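Shelf Layout in a Small Grocery: Cooking Oil Section
Term project, Herkby campus

3. Method

We worked at the Promholm shop on a Thursday, before the noon delivery. The rack is two years older than the Femer stock system, so the shelf codes had to be written by hand. Small bottles were grouped by cap and size.
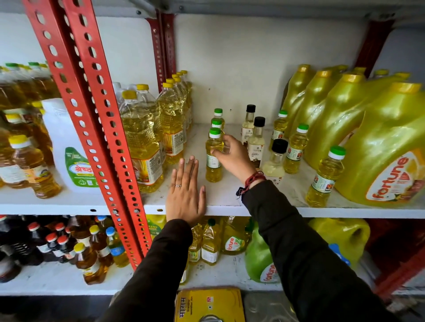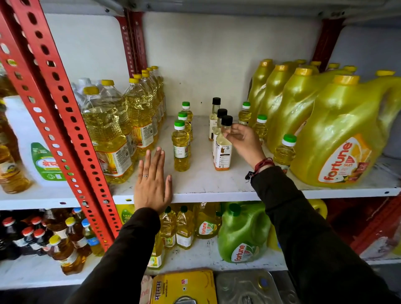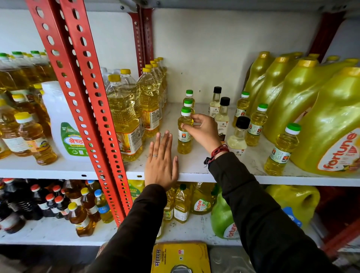 Middle shelf, small bottles and large yellow jugs.

Vasić asked why the jugs share a shelf with the small bottles at all, and would have put them at floor level where they are easier to lift out.

We kept the shop's order. The stock list shows 901 sales of small bottles against 265 of jugs.

4. Results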